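Moswood Swim Club: Spring Progress Report to the Verngate Fund
Saturday, June 26, 2021

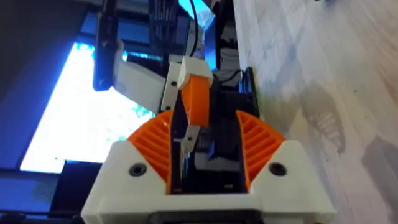 We had 20 swimmers on the roster when the pool reopened, and we finished May with 40. I keep checking that number because it still makes me grin!

Most of the new kids came through the Monday beginner lanes, which your grant pays for. Ama Dankwa runs those and has moved nine of them up to the junior squad already. The juniors swam their first meet against Herath and came home with 81 points, second overall. Dzintra Kļaviņa dropped under 40 seconds in the 50 free for the first time (you could hear our bench from the parking lot).

Spending is on track. Lane rental is paid through August, and the coaching line has a little left over that we'd like to move to meet fees, if that's all right with you. Engelbert Kuster will send the receipts separately.

Two things are behind. The backstroke flags are still on order, and we only have one certified stroke judge, so we couldn't host in May as planned. Ursina Lehner has signed up for the next course and we're now looking at a home meet in the fall.

Over the summer we go to four practices a week, plus open water on Saturdays for the older group. Come watch a session any time, we'd love to have you!

Hiwot Lemma
Head coach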